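Handheld Grippers and Teleoperation > Standards and Good Practice
Thread: Soft goods on beds, section 4 wording

hoani_desk
Posted Monday
Members are asked to comment on the draft wording of section 4 (soft goods handled on a bed or other padded surface). The present text reads:

4.1 The operator shall record what is on the surface before the first grasp.
4.2 Items not part of the task shall be removed, or listed as remaining.
4.3 Cables shall be removed from the surface in every case.
4.4 Where two grippers are used, each shall be logged separately.

Comments should refer to the clause number. General remarks on the guideline belong in the main thread.

k_ernstead
I support 4.1 and 4.2 as written. I do not support 4.3. Our site in Ernstead has logged 286 sessions on beds and sofas, and a charging cable was listed in 70 of them. Homes have cables in them. If the guideline removes them all, the resulting material will not resemble the places where these machines are expected to work.

Grilura_QA
The objection is noted, but a cable under a folded garment can be drawn up with the fabric. We would keep 4.3 and allow a written exception. A rule that permits everything as long as it is listed will be read as no rule.

s_biswas
The attached material bears on 4.2 and 4.3. Please read the clauses against it before replying further.

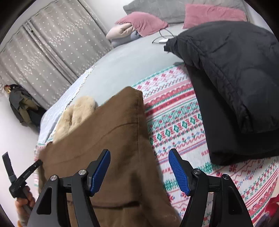
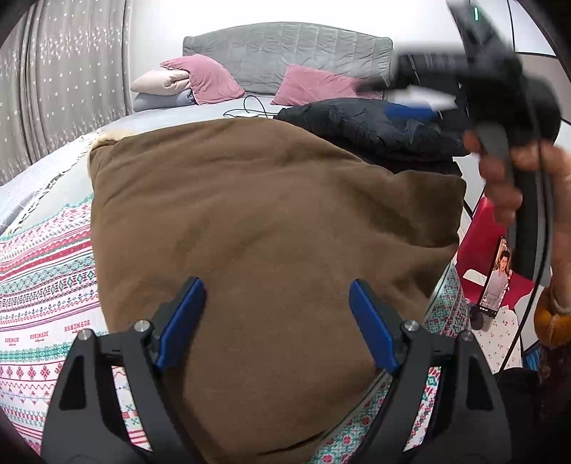

Sabina Biswas
Section Editor, Household Tasks, Serkton Working Group

My comments follow.

On 4.2, the black jacket is on the bed in both pictures. If the task concerns only the brown item, the jacket must be removed or listed. The operator's sheet should also say what the brown item is. In the first picture I would enter it as a coat. In the second, where it is spread out, another reader could fairly enter it as a blanket. The sheet should settle that question, and the reader should not have to.

On 4.3, a black cable is visible on the bed in both. In the first it lies in a loose loop on the gray sheet beside the jacket, with a white plug near its end. It is well away from the fingers. I would therefore propose a distance requirement in place of full removal.

On 4.4, the second picture has another gripper raised at the upper right, and the wording should stand.

k_ernstead
I can accept a distance requirement. Please also consider the bed cover. The knit pattern is busy, and the gap between the blue pads sits close to the edge of the coat in the first picture. A reviewer needs to know which layer is meant to be grasped.

Grilura_QA
We do not agree on distance. No operator will measure it during a session, and the cable may shift when the fabric is pulled. The exception route is easier to audit.

ldunstan
A procedural point. The index currently holds 3,793 entries, and 185 of them fall under section 4. Any change to 4.3 should apply to new entries only. I would not ask sites to review old sheets for cables.

Lachlan Dunstan
Records, Serkton Working Group

s_biswas
Agreed as to old entries. I will circulate two versions of 4.3, one with a distance and one with a written exception. 4.1 and 4.4 are unchanged. 4.2 will gain a line requiring each item to be named by type.

hoani_desk
Both versions will be posted in this thread in July. Replies remain open until then.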